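Prondville Garment Care – automation of the folding line
Progress report to the Ulleo fund, 4/1/21
Prepared by Huia Cosgrove

Work since the last report

The grant covers two things: teaching the folding machine to handle knitwear, and moving the hand folders into new jobs as it takes over part of their work. The first is going well. The second is slower than we planned.

At the start of the period the machine could fold flat cotton items and nothing else. Semwal, who supply the arm and the software, asked us for recorded folds of real garments done with hand-held grippers. Our folders agreed to do this on paid hours. Sumathi Kaimal drew up the garment list and Prakash Achari checks each recording before it goes to Semwal. We delivered 300 accepted recordings in March. Another 40 were sent back, most of them because the garment slipped out of a gripper partway through.

Some of the recording is done in people's homes. Semwal wanted different surfaces, light and backgrounds, and several folders preferred it to coming in for an extra shift.

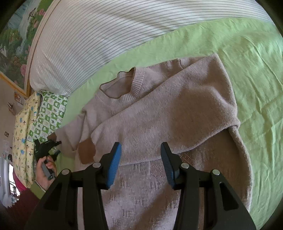
Recording a knit pullover with two hand-held grippers, one sleeve across the front.

Sweaters remain the hardest group. The sleeves are long and the cuffs bunch, and a thick knit does not hold a crease the way a shirt does. Balakrishnan Panicker has folded here for 17 years and his order of work is now the standard one for pullovers: sleeves first, then the sides, then the hem up. Semwal had been using a different order and have changed it.

Effect on staff

No one has lost hours. Two folders have moved to inspection and repair at the same pay. Raghavendra Venkataraman is learning to clear jams and restart the line, and will train others once Semwal sign him off.

Complaints so far are mainly about the grippers. They tire the hand and wrist, so we now limit recording to 2 hours a day per person. Staff have also asked who owns the home recordings and how long they are kept. We have put this to Semwal in writing and are waiting for an answer – until it comes, no one is required to record at home.

Spending and next steps

Spending is within budget apart from training, which is behind because the Zulo scheduling software arrived late. Next we will run knitwear on the line with a folder standing by, and offer inspection training to the rest of the team.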